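Waqas Minhas has been selling breakfast cereal for 2 years and he still wants you to doubt the box. I came to our talk doubting him too.

His oats, sold under the name Tiro, cost more than most. Are they better? "They're fresher," he says. "Better is your call."

I asked about the health claims other brands print. He groaned. "A bowl of oats is breakfast. It won't fix your life."
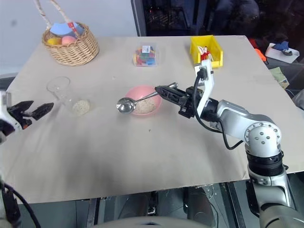 He eats his plain, cooked with water, and says people drown theirs in sugar and then praise the grain. Fair enough, though his own honey blend sells best. "I know," he says. "I lose that argument every July, when we do the numbers."

A 500 gram bag makes about 40 – no, he corrects himself – fewer servings than that, if you're hungry. I liked him more for the correction. I'm still not sure about the price.

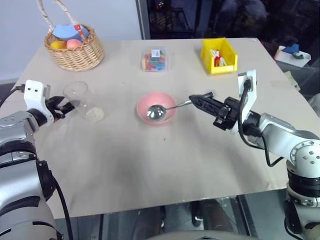

On selling to stores

Ravthorpe turned him down. "They wanted a slogan," he says. "I didn't have one." He now supplies 84 small shops and won't say how many reorder.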